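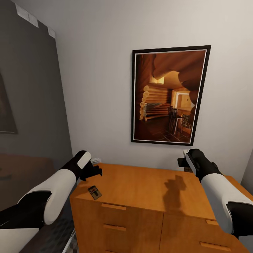 Last changed in October, at 4:48 p.m.

Brirkaretti is a method, and later a software package, for teaching a two-armed robot household chores by remote control. A person moves a pair of hand controllers, the simulated arms follow, and the motions are saved as a demonstration from which a control program is then trained. It was developed at Seltevier by Đức Tiêu and Uchenna Nnaji, who have given differing accounts of which of them thought of it.

Background

Seltevier first taught its arms by hand, with an operator gripping each one and pushing it through the task. This worked well for one arm. For two it required an operator with unusual shoulders, and Tiêu's notes from the period mention the word "ouch" more often than is customary in engineering. The switch to remote control came the following spring, along with a move to simulated rooms, where a dropped object costs nothing and the furniture does not have to be apologized to.

Rooms and tasks

The standard set has 60 tasks, most of them to do with picking up small objects and opening drawers. The rooms are furnished with more care than the tasks strictly need: wooden cabinets, framed pictures, patterned floor tiles. Nnaji has defended the decor on the grounds that a robot trained in a blank gray box will be baffled by its first real living room, as many people are.

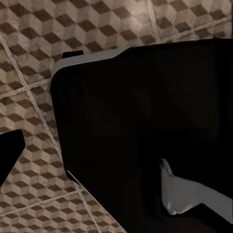 Operators work from several views, including close ones in which the gripper hides much of what it is supposed to be near. New operators tend to dislike these and steer by the wide view, then discover that the trained program has inherited their habit of arriving slightly to one side. The manual devotes 4 pages to this subject and a single sentence to switching the system on.

Reception

A comparison by the Hidudum lab used 207 demonstrations and found remote control slower to learn than hand guiding but easier to keep up through an afternoon. The lab also reported that operators sighed more, a measure that has not been adopted elsewhere.

See also

Đoàn (controller)
Hand guiding
Drawer problem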